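189 shares | 3 comments

Yvonne Yeoman has sold toys at Rastis for long enough to have opinions about blocks. Most sets, she says, have too many pieces and nowhere to put them.

Her own answer is plain colored cubes and a shallow wicker basket. She buys the baskets from Agyeman and lays everything out on a white cloth, at home and in the shop.

"White shows the color best," she said when we talked in August. "A kid can see red from across the room. Put the same cube on a patterned rug and it's gone." 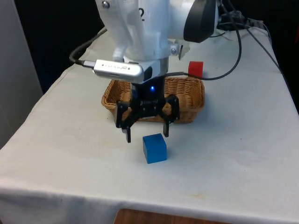
A blue cube on the cloth, with the wicker basket behind it.

Yeoman doesn't mind a worn edge. She won't repaint old cubes and doesn't think parents should either.

"The corners get soft from handling - that's fine. I look for splinters and that's about it."

She is firmer about baskets. The sides have to be low enough for a two-year-old to reach over, and she leaves out lids and liners. She paid around 40 dollars for her first one and thinks that was too much.

"I started with a deep one," she said. "My nephew would dump the whole thing every time. With a low one he'd put in one cube and look at it, then go find the next."
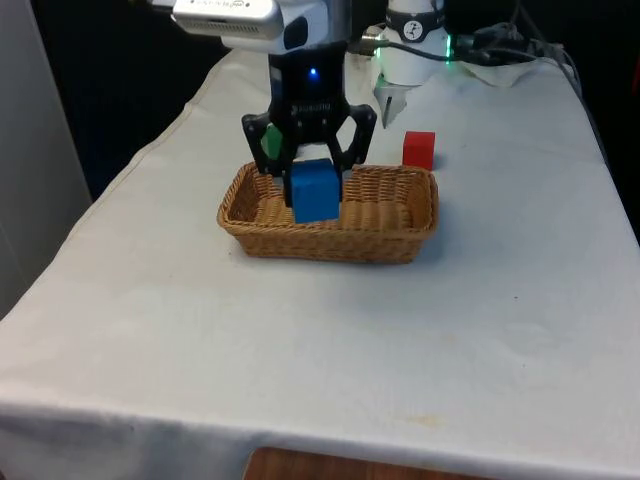 Putting things away

Cleanup uses the same basket. Yeoman names a color, the child finds it, and in it goes. She does it before supper and stops when the child loses interest.

"If the red one stays out, it stays out. You get it later."

Comments (3)

Ignacio Saavedra: We use a bread basket. Works the same.

Andor Fekete: Does she ship to Drimovov?

Christos Mavromatis: My daughter only ever wants the green one - the rest of the set is still in a drawer.

Contact us | Copyright Jirkudside | Back to top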